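Hamonard to end production of Orkau stoneware pattern in November

Sun 18 July

Hamonard will stop making its Orkau dinnerware pattern in November, the company said in a notice to retailers. The pattern is a reactive-glaze stoneware line sold in gray-green and oatmeal. Open orders will be filled from current stock and from one last kiln run at the Turkiddale works.

The decision covers the full Orkau range: dinner plates, salad plates, soup bowls, cereal bowls, mugs, the oval platter and the covered butter dish. The matching flatware, which is made under contract by another supplier, is not affected and will stay in the catalog.

Henrike Vogler, head of product at Hamonard, said the reason was a change in the supply of one glaze material. The frit used in the gray-green glaze is no longer made to the same specification, and test firings with a substitute produced pinholes on flat pieces and a color shift toward brown on the rims.

"We could have kept the name and sold a different plate under it," Vogler said. "People who own a set for eight want the ninth plate to match. The tests did not give us that."

Retailers can place final orders until the kiln schedule is closed. Each account is limited to 100 pieces of any one shape. Serving pieces are limited to two per account, as the molds for the platter and the butter dish are worn and will not be replaced. Orders above the limit will be cut back and not carried over.

The Turkiddale works will move its stoneware kiln to Teixeira, a plain-glazed line that Hamonard introduced as a lower-priced everyday service. Teixeira uses the same clay body as Orkau but a single clear glaze over colored slip. It is fired once at a lower peak temperature. Plate diameters differ slightly between the two lines, and the company advises against stacking them together in narrow racks. 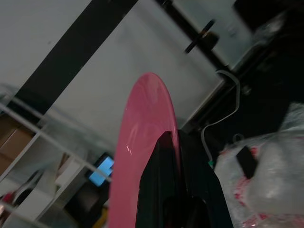

A glossy pink plate.

Faizal Siregar, who manages the works, said no jobs would be lost in the change. Glazing staff will be trained on the slip line in two groups, and the dipping tanks used for Orkau will be cleaned and kept for short runs.

Secondhand prices have already moved. Abena Nartey, a dealer in discontinued tableware, said Orkau dinner plates in unused condition were listed at $70 apiece after the notice went out, well over the regular retail price. She expects that figure to drop once the last kiln run reaches stores. Mugs and cereal bowls, which chip most often, are likely to hold their price longer than plates.

Nartey advised buyers to check the backstamp before paying a premium. Early Orkau pieces carry an impressed mark with the pattern name in full. Later ones have a printed mark in dark gray, which wears in the dishwasher. The gray-green is cooler on the early pieces, and the two do not mix well on one table. Oatmeal pieces show little difference.

Huiling Yin, who writes a newsletter on table settings, said owners with a short set could pair the gray-green plates with plain white salad plates or with smoked glass. She noted that the oatmeal color is close to several unglazed-rim lines still in production and should be easier to fill in.

Hamonard will accept claims for manufacturing faults on Orkau under the usual terms. Where a matching piece is no longer in stock, the customer will be offered a refund or a Teixeira piece of the same type. Mikkel Vigfúsdóttir, who handles customer service for the company, said claims should include a photo of the backstamp and the original receipt.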